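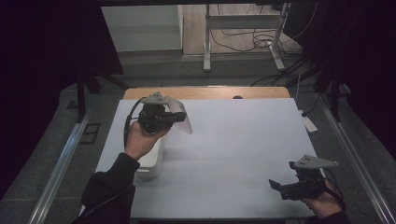
桌面整理小件数据集,内部代号 Pernwood,起因是 Ruba Zein 有一次问大家:一张桌子到底收成什么样才算收好?会议开了一下午,没有结论,于是有了这份数据。我们录的是人在一张桌子上拿东西、挪东西、把东西放进别的东西里,仅此而已。桌子是浅色木面的,上面铺了一大片白色的面,把木头盖得只剩远处一条边,白面上有淡淡的网格线。网格线不是坐标系,请不要拿它做标定,İlker Tatlı 试过,六月整个月都搭进去了。

版本说明
当前版本收录 1326 段,其中 555 段带文字标注,其余的只有起止时间。上一版说有 1400 段,那是把重复上传的也算了进去,我们为此高兴了一个星期。引用旧数字的文档请自行更正。

目录结构
raw/ 原始录像,按场次分文件夹
labels/ 标注,每段一个文本文件
objects/ 物件清单和各件的别名
notes/ 录制笔记,字迹由 Hamish Ruawai 辨认并录入,辨认不出的写作“?”
old/ 别看

物件
物件清单的原则是家里或办公室桌上常见、摔了不心疼。后一条执行得不好。透明容器和会发光的摆件属于难度较高的一类,标注时颜色一栏最容易吵架:同一件东西,一个人写“黄”,一个人写“青”,第三个人写“好看”。

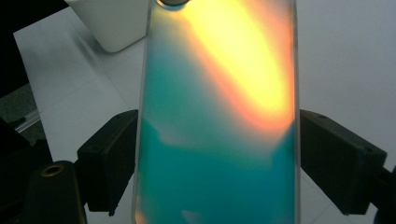
后来我们规定,颜色会变化的物件,颜色栏一律填“多色”,想抒情的请写进备注。备注栏没有字数上限,Gülizar Karabulut 目前保持着最长纪录,内容与物件基本无关。透明物件的轮廓按外壁算,不按里面有颜色的部分算。瓶盖、开口之类算物件本体,不单独标。

收纳容器单列一类。它们既是被拿的东西,又是放东西的地方,标注时按当段的用途归类:被挪动时标 object,用来装别的物件时标 target。一段里两种都有的,拆成两段。拆不开的,标 both,并在备注里写明理由,“懒”不是理由。

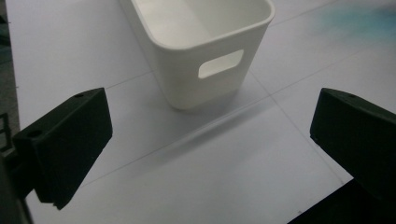 图:白色塑料收纳盒,空盒,正面盒沿下方有长圆形提手孔。

收纳盒常见问题
提手孔要不要单独标?不要。第一版标了,后来统计时盒子的数量看上去比物件还多。
盒子空着算不算整理完成?不算。空盒只说明盒子是空的。
东西放进去但露出一截呢?露出不到一半算放好,超过一半算“再努力一下”,标签名就叫 almost。对,英文的。改名的提议已经提过,没有通过。

标注规范
每段先写动作,再写物件,最后写去向,例如“拿起 盒子 放到 桌子右侧”。左右以坐在桌前的人为准。此前有两位标注者以对面的人为准,两位都很坚持,他们经手的文件已由 Ozan Öztürkmen 统一翻转。翻转之后如仍觉得不对,可能是翻了两次,请在 notes/ 里登记。
“放”和“摆”视为同义词,统一写“放”。“扔”保留,因为确实有人扔。
手停在物件上方没有下一步动作的,标“犹豫”,最短按 50 帧计。

已知问题
部分场次的白色物件放在白色台面上,边缘不清楚,自动分割的结果仅供娱乐。
白面上有接缝,个别分割结果会把接缝当成细长物件,清单里没有任何细长的灰色物件,看到直接删。
物件清单里“小盒”“白盒”“那个盒”曾经混用,现已合并,但别名文件里保留了“那个盒”,方便检索早期标注。

使用与联系
内部项目可直接使用,对外发布前请先跟 Ruba 说一声。基于本数据的整理任务结果请写明版本。提问题请附文件夹名和段号,只写“桌上那个东西不对”的,我们会放进 old/。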